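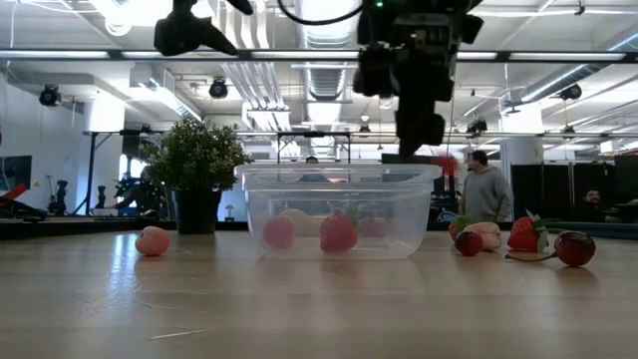
Assessment of the Mukix Packing Service

Home Stories Essays Archive Submit
6 min read

To the Office of Supply, Rirnlow.
From the assessor appointed by that Office.
Submitted 24th February.

1. The assessor was instructed to travel to Imrie, to observe the Mukix packing service as offered by the firm of Fikach, and to advise whether the Office should enter into an agreement for the coming season. The assessor has packed fruit for the Office for a good part of a working life and was chosen on that account. The letter of appointment used the word "impartial" on its first page and again on its last.

2. The service is offered as follows. Fikach supplies two arms, the rail on which they are carried, and a person to attend them for the first month. The Office supplies the table, the containers, and the fruit. The fee is charged by the container. A container returned by a customer is not charged for, provided that the return is reported within 2 days.

3. The demonstration was given with artificial fruit. The assessor asked at the outset whether this was usual and was told that it was. The peaches had a good blush. The assessor picked one up, smelled it out of habit, and put it back on the table, and the representative of Fikach very courteously looked at the window.

4. The brochure states that the service packed 3,086 containers at its last post, of which 1,961 were mixed fruit. The assessor attaches importance to the second figure. A container of one kind of fruit may be packed by anyone who is awake. A mixed container requires an opinion. The plum will bruise the peach if it is given the chance, and a strawberry will be bruised by everything, including the strawberry beside it.

5. The assessor therefore gave no instructions as to order and asked only that a mixed container be packed. The arm did not hurry. It lowered itself over a piece of fruit, closed, waited for a moment that the assessor found hard to account for, and went up.

6. It is noted for the record that the assessor's late mother, who also packed for the Office, waited in the same manner. She held each piece over the box before letting go of it. She was spoken to about this by more than one supervisor. Her rate was low and her returns were the lowest at Rirnlow, and when she retired in December of the year of the long frost, the Office presented her with a clock.

7. The assessor asked the representative what the arm was doing while it waited. The representative replied that it was deciding. The assessor asked what there was to decide, the container being directly underneath. The representative said that the question had been raised before and that a faster setting was available at no further charge.

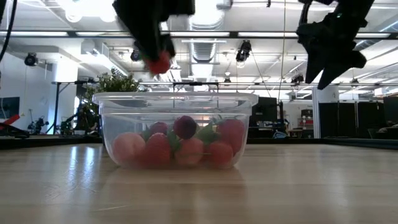

The assessor did not ask to see the faster setting. This was an omission, and the Office may wish to have it corrected by another visitor. Those present went on with their work, and the assessor remained at the table until the tea was brought.

8. On matters of cost, the assessor finds the fee to be fair. On matters of space, the rail would fit in the north shed if the old scales were moved. The scales have not been accurate for many years, but they are well liked.

9. On the matter of staff, the letter of appointment asked for no view. The assessor offers one. The Office has 200 packers on its list, and many of them have stopped answering when the season comes. The assessor's own hands are not what they were. A service that takes the night tables would be taking them from people who have asked, in writing, to be excused from them.

10. The assessor recommends that the Office accept the offer for one season, at the north shed only, with real fruit, and with the following condition to be written into the agreement and signed by both parties: that the slower setting be kept.

11. The representative of Fikach, on being told of the condition, asked for the grounds. The assessor replied that they would be found in the report. The Office is referred to paragraph 6.

12. Travel expenses are attached. The tea was not charged for.

Share 2 Comments 0
Previous Next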